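Minutes of the July meeting, Drakelell Residents' Clothing Exchange
Place: the common room, ground floor
Started at 6:40 in the evening
Minutes taken by: Yakubu Shehu

1. Minutes of the previous meeting
The minutes were read and accepted with one correction. In item 4 the word "washing" should be "weighing." I made the mistake and have corrected it in the folder.

2. Money
The balance is $1,320. From this we must still pay the Lawal laundry for the spring cleaning of blankets. The bill did not arrive yet. It was agreed to wait for the bill and not to pay from the estimate. Fludberg, who lends us the clothing rails, asks for a deposit of $600 this year. Last year there was no deposit. Several members found this too much. I will write to Fludberg and ask if they can accept half of it now and the other half when the rails are delivered.

3. Winter coats and jackets
This item took the most time. The winter exchange is the biggest one for us, and last year many padded jackets came to the tables folded very badly. Some had been in tight bags since the spring and the filling was flat. It was agreed that the members who keep jackets at home will open them, lay them flat and check them before they are folded again. A bed is the best place for it, because most of our tables are too narrow for an adult jacket with both sleeves out.

The red quilted jacket was discussed as the model for the others.
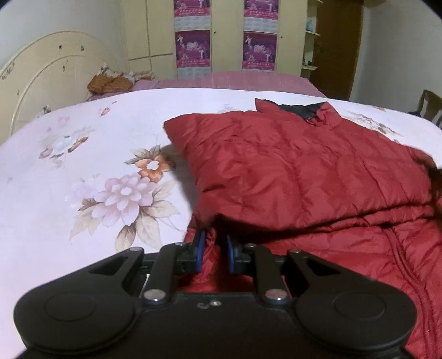
The order of work was agreed as follows. First the jacket is laid with the front side up and the collar away from the person. The zipper is closed to the top. Then the sleeves are pulled out to the sides and the cuffs are checked for open stitches. After this the person presses lightly with the flat hand along each quilted channel, from the middle to the side, to feel if the filling has moved. If there are lumps, they should be separated with the fingers from outside. The lining must be looked at also, especially at the collar and at the bottom, where it rubs most.

One member asked if we should iron the jackets that have creases. The answer of the meeting was that no padded jacket will be ironed. The creases between the seams are normal for quilted fabric and most of them become less when the jacket hangs. Steam from a distance was proposed, but we did not agree about it and it is left for another time.

For the folding, it was decided to use the simple way: both sleeves over the front, then the bottom hem up to the chest, then the collar side down over it. The way with rolling was also shown. It makes a smaller package but it opens again on the shelf, and in the last exchange we had to roll the same jackets many times.

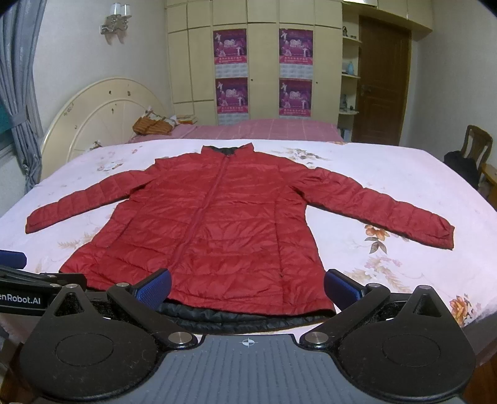 Question from a new member: Should the zipper be open or closed when the jacket is folded?
Closed, all the way up. An open zipper lets the two front sides slide apart and the teeth can catch on the lining.

4. Bags and labels
The Nornska storage bags were discussed. They are large enough for one adult jacket or two children's jackets without pressing. We will not use the vacuum bags anymore. The members who still have vacuum bags at home may keep them for blankets.

The label should be on the outside of the bag and say the size, the color and if there is a hood. Please write in capital letters. Last winter some labels could not be read and we opened the bags again in front of the visitors, which took a long time and made a long line at the door.

5. Repairs
There are 3 jackets with a broken zipper pull and 7 with loose buttons or snaps. The pulls can be replaced with the ones we already have in the blue tin. For the buttons we need stronger thread in black and in brown. Permission was given to buy it, and the receipt should be put in the money folder. Jackets with a torn outer fabric are kept separately and will be discussed in the next meeting.

6. Other matters
The lock of the storage cabinet is difficult to turn. I will ask the house office about oil or a new lock.
It was asked that everybody brings back the hangers. Wide hangers are needed most, as thin ones make marks in the shoulders of heavy coats.
The proposal to have a separate rail for children's sizes was accepted with all votes.

7. Next meeting
The next meeting will be in September at the same hour. Members with jackets at home are asked to have them checked and in the bags by then, and to send me the list of sizes before the meeting.

The meeting ended at 8:15 in the evening.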